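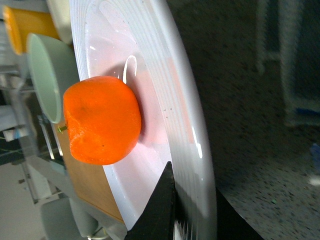 Photo: Leonilde Arruda

How to get orange smell (and stickiness) out of a wooden cutting board

I squeeze a lot of citrus in summer, and by August my old Tavares board used to smell like a fruit stand that had been shut up for a week. Scrubbing harder did nothing! So this is my routine now, and it takes 11 minutes plus drying.

Scrape first. Use a bench scraper or the back of a knife and get all the dried juice off. Then sprinkle on 2 tablespoons of coarse salt and rub it in with a damp cloth, going with the grain. I mean damp, too, so wring it out well.

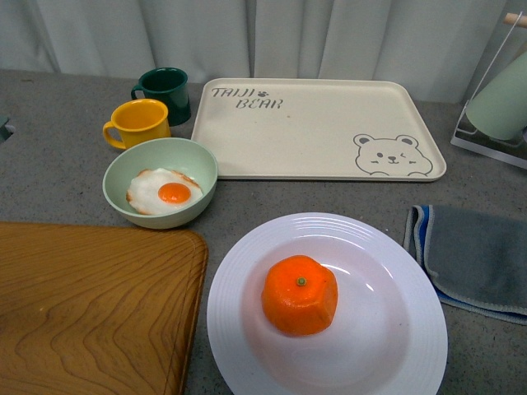 Leave the salt alone for four minutes, then wipe it off and rinse both sides fast under warm water. Both sides, please! I only wet the top of mine once and it cupped so badly it rocked every time I chopped an onion.

Stand the board on its edge overnight. Mine leans against the toaster, which drives my sister crazy.

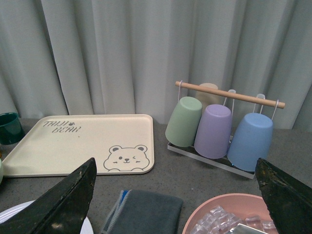
Next day, oil it. I've used the Podell board oil for years (the small bottle), but any food-grade mineral oil is fine. Pour on a puddle, spread it with a paper towel, go have coffee, then buff off whatever hasn't soaked in. If the wood still looks pale and thirsty, give it a second coat before you put it back to work.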